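Budgeting for a Two-Arm Bed-Making Setup
By Kipchumba Kinyua
December 13, 2023

Most household buyers price the arms and stop there. The arms are the largest line on the quote, but the smaller lines decide whether the machine earns its floor space in a bedroom.

Measure the room before asking for a quote. A two-arm unit works from the side or foot of the bed and needs clear floor to turn. Narnis lists its base at 155 cm of working clearance; the Nimton base needs 159 cm. In a small room those four centimeters can settle the purchase.

Set a ceiling and split it. On a budget of $3,000 for accessories and setup, I put half into grippers and spare fingers, a quarter into cables and mounts, and hold the rest until the second month. Fingertips are a consumable. Order 2 spare pairs with the machine, as shipping on a later order costs nearly as much as the part.

Ask where the gripper cable runs. An external loop is cheap to replace but can catch on a headboard or a blanket corner. Internal routing costs more and usually means a service visit when it fails.

Check what the wrist camera sees at close range. Large prints fold over on themselves and hide the hem, so bring your own blanket to the demonstration. The Rungrueang showroom allows this — call first.

Price the jobs separately. Straightening a blanket takes two grippers working together. Picking small items off the sheet can be done with one, and a single-arm unit may be enough if that is all you need. Lutside rents both types by the week; I rented in November before signing anything.

Blanket work at the corner and clearing the sheet:

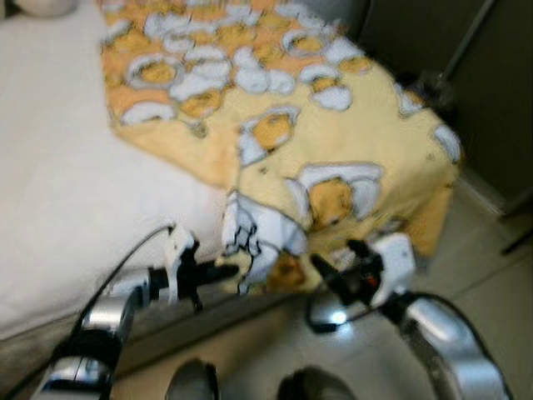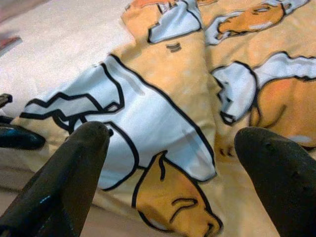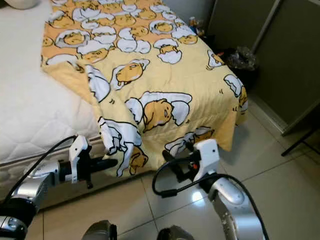
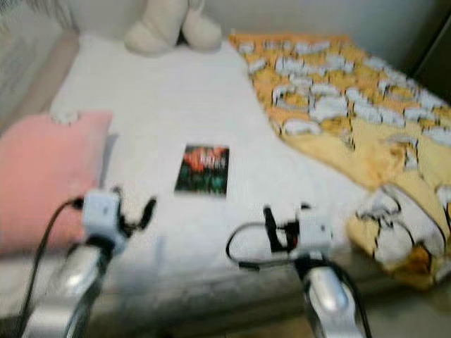
Rosalind wrote in to say that the rental week should come out of the same budget as the accessories, and that she would hold back a third for the second month, having spent her reserve on a longer cable and a second mount.

Contact | © 2023 | Back to top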